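Category: Course Materials / Sim Racing and Virtual Motorsport

Handout 2: Force Feedback and Wheel Settings

Instructor: Kartini Hidayat
Room 1702, Ostside campus

Students should read this handout before the second lab. The terms below are used in the lab sheet without further definition.

1. Force feedback

Force feedback is the torque that the wheel base applies to the steering column in response to the simulated front tires. In most titles the signal is calculated from the load on the tire, the slip angle and the caster of the front axle. Road texture and curb effects may be added afterward. These added effects do not help the driver judge grip, and they should be set to zero for all graded laps.

2. Clipping

Clipping occurs when the requested torque is greater than the wheel base can deliver. The output stays flat at its maximum, and the driver can no longer feel the tire lose grip in a fast corner. To check for clipping, open the telemetry overlay and drive two laps of the Zultolville circuit at a steady pace. If the bar remains full through the long right-hander, lower the gain and repeat the laps.

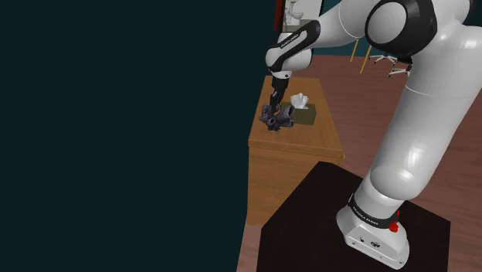
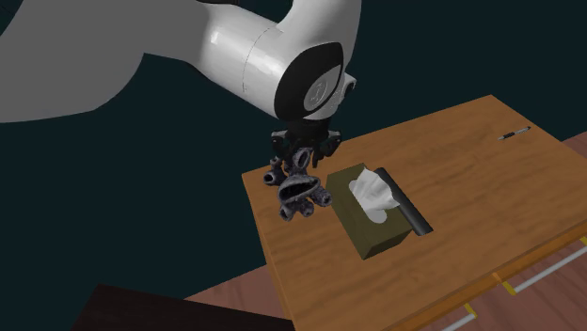

3. Steering range

The steering range is the total rotation of the wheel from lock to lock. For the Yusof touring car the range is set to 700 degrees, both in the driver software and in the sim. If the two values differ, the steering ratio will be wrong – usually too quick around the center – and lap times cannot be compared with those of other students.

4. Damping

Damping resists the speed of wheel movement. A small amount prevents oscillation on the straights. Too much will slow the correction of a slide. Begin with the default value in the Tikance profile and change one setting at a time, recording each change in the setup log.

5. Work to submit

Each student will submit the setup log and one saved replay. Laps with steering assistance enabled will not be graded. Questions about the telemetry software should be sent to Ningsih Entili, who supervises the lab sessions.

Reading for the next lecture: course reader, section on brake pedal calibration and load cells.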